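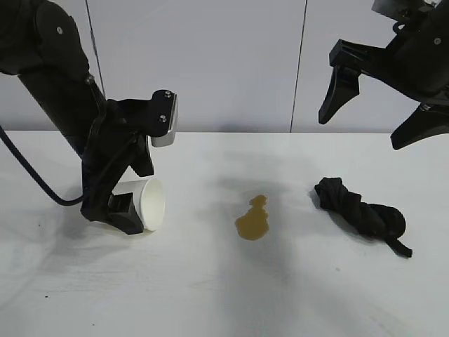

Paper Cups in the Workshop (and the Kitchen, and the Junk Drawer)

I buy paper cups by the sleeve and we hardly ever drink out of them. My sister-in-law thinks I must throw a lot of parties. I don't! I just hate washing out containers that had wood stain in them, and once you start reaching for a paper cup it gets to be a habit. Shanti Sachdeva wrote in back in May asking what I use for mixing small amounts of stuff, and my answer got so long that I decided to put it all on one page.

Which cups to get

Plain white ones, if you can find them. You can write on them, you can see the color of whatever you're mixing, and there's no printed pattern to confuse you when you're trying to match a paint. I keep two sizes, the little bathroom kind and the regular coffee kind. Hot drink cups are stiffer and hold up longer with anything heavy in them.

Check what the cup is coated with before you put anything fancy in it. Wax coated cups are okay for screws and seeds but I wouldn't mix epoxy in one, as bits of wax can scrape off into the mix and then your glue doesn't stick the way it should. And epoxy gets warm while it's curing, sometimes really warm if you've mixed a big batch, so keep the batches small and set the cup on something that won't mind.

Mixing glue and epoxy

My trick is to cut the cup down first. A full height cup is a pain, your stir stick is rattling around down at the bottom and your knuckles pick up whatever is on the sides. Snip it down to an inch and a half or so with kitchen scissors and you've got a nice shallow dish. Scrape the sides and the bottom as you stir, go slower than you want to, and count to a hundred (I sing, but that's me).

When you're done, leave the stick standing in the leftovers. Once the leftovers in the cup are hard, your joint is probably hard too, and you can go poke the cup instead of poking the project. I've ruined a picture frame and one very nice drawer front by poking the project.

Touch-up paint

Pour a little into a cup and put the lid straight back on the can. Don't work out of the can! You'll drip in the rim, the lid won't seal, and by next spring you've got a rubber puck with a handle. If you get interrupted halfway through (phone, dog, somebody at the door), press a piece of plastic wrap right down onto the surface of the paint and it will keep until after lunch.

For pouring, pinch the rim of the cup into a beak with two fingers and hold it there. Works for oil and fertilizer too.

The instant funnel

Snip the very corner off the bottom of a cup, where the wall meets the base, and you have a funnel. Small snip for salt, bigger snip for birdseed. I refill my pepper grinder this way and I used to get peppercorns under the stove every single time. It's not great for water unless you're quick.

Keeping track of hardware

Any time I take something apart, the screws go into cups in the order they came out, with a note on the side of each one in pencil or marker. "Back panel, long ones." "Hinge, top left." I did our Vavley dishwasher like this last year, with the cups lined up along the windowsill, and everything went back where it belonged, which I can't say for the dryer before it. (The dryer still rattles. I have one leftover screw taped inside the cabinet door in case it ever tells me where it goes.)

If you have cats, put the row of cups inside a baking pan. You know why.

Catching drill dust

Before you drill into a wall, tape half a cup under the mark. Cut it top to bottom so you have a flat side, and use painter's tape so you don't lift the paint. Most of the dust falls right in. For a ceiling, poke your drill bit up through the bottom of a whole cup so that the open end faces the ceiling, and slide it up as close as you can get without the rim catching. Do wear safety glasses for that one, because some of it will miss.

Seedlings

Three holes in the bottom with a pencil, potting mix to just under the rim, two seeds per cup. Stand them all in a tray and water the tray. Paper cups go soft after several weeks, and by then the tomatoes want a bigger pot anyway. Peel the cup off when you plant out. People say you can bury it, but most cups have a thin plastic lining and I was still digging up bits of it two summers later.

Kitchen odds and ends

Freezing egg whites, one to a bathroom cup, then popping them into a bag once they're solid. Holding a pastry bag upright while you fill it (use a tall cup and fold the bag down over the rim). Cooling bacon grease so you can throw it away, but let it sit in the pan first until it's just warm, I mean it, hot grease and a paper cup is a bad afternoon.

One more from Negin Shahbazi, who bakes more than I do: she measures all her dry things into cups the night before and stacks them on the counter with the name of the recipe on the top one. I tried it for the pancakes and I'm sold.

Storing them

Keep the sleeve closed and lay it on its side on a shelf. Standing up it gets knocked over, and then you've got cups rolling under the workbench picking up sawdust. Mine live over the bench next to the rags. Keep a separate sleeve in the kitchen for food, and don't let the two get mixed up, especially if you're the kind of person who puts a "mostly clean" cup back on the pile. I have been that person.

Cleanup

Anything with oil-based stain or solvent in it should dry out completely outdoors, away from the house, before it goes anywhere near a trash can. Rags get spread out flat, never wadded up, because oily rags can heat up and catch fire all by themselves. Your town will have its own rules about leftover solvent, so look those up. Cups that only held screws go back in the rotation until they give out. I've got one that says "Naron shelf, short" crossed out, then "curtain rod," then "???" and it's holding thumbtacks right now.

Next page I'm doing clothespins. If you have a good one, send it over before I finish writing it up!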